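# Old Dell tower, drive in a blue plastic caddy – what do I do first?

**Shota Wada** – Jan 16, 2020

Hi all! I got handed a Dell desktop that I want to strip for parts, and I'd like to put the drive in another Dell I have at home (same kind of blue plastic holder, I think). I've only ever swapped RAM before, so please be gentle. My bench has a ribbed metal back and a rail along the top, and I've got a gray slotted rack plate standing up in front of it for parts. The power strip lives up behind the rail, and the cords are a bit of a tangle – I know, I know.

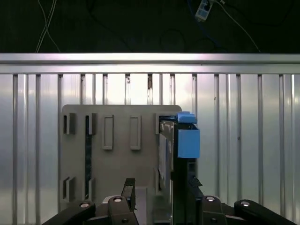
## What I'm asking

1. Is it safe to leave the CPU socket open while I work on the rest? The bracket is up at the moment.
2. Do I need to take the blue caddy off the drive, or does it go into the other machine as is?
3. The yellow, red, orange and black wires are all over the board. Can I just push them aside?

I've looked at a couple of videos but they were all for newer cases with no caddies at all, so they lost me in the first minute.

---

**Ayane Nomura**

Close the socket! Seriously, do that before anything else. Those pins are tiny and a dropped screw will bend them, and then the board is only good for the shelf. I did it to one with a SATA plug, of all things, and spent a whole evening with a needle and a magnifier trying to fix it.

I always lay the tower on its side with the open side up, same as you, so nothing hangs off the board by its wires. 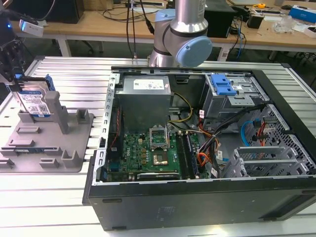 Next, unplug the drive end of the SATA cables and fold them back over the drive cage. The power wires can go the same way. They're pretty tough, so moving them aside is fine, just don't yank on the plugs. If one feels stuck, look for a little clip and squeeze it.

Leave the caddy on for now. If your other Dell takes the same one, it should slide straight in. I'd try it before you take anything apart.

---

**Tetsuya Takeda**

just pull the whole power supply out, way easier. 18 years doing this and never lost a board

---

**Setsuko Nomura**

Agree with Ayane on the socket. On the caddy: hold it by the blue plastic and keep your fingers (or whatever you grab it with) off the pins and the bare circuit board. If it really won't fit the other machine, flex the sides of the caddy outward a little and the drive should drop out. Go slow, old plastic gets brittle. 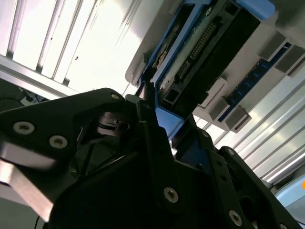

### Before you plug it into the other one

- Switch that machine off at the wall first.
- Look at the connector for bent pins or crud.
- Copy off anything you care about before you wipe it. I bought a Katik adapter for this and it's been fine.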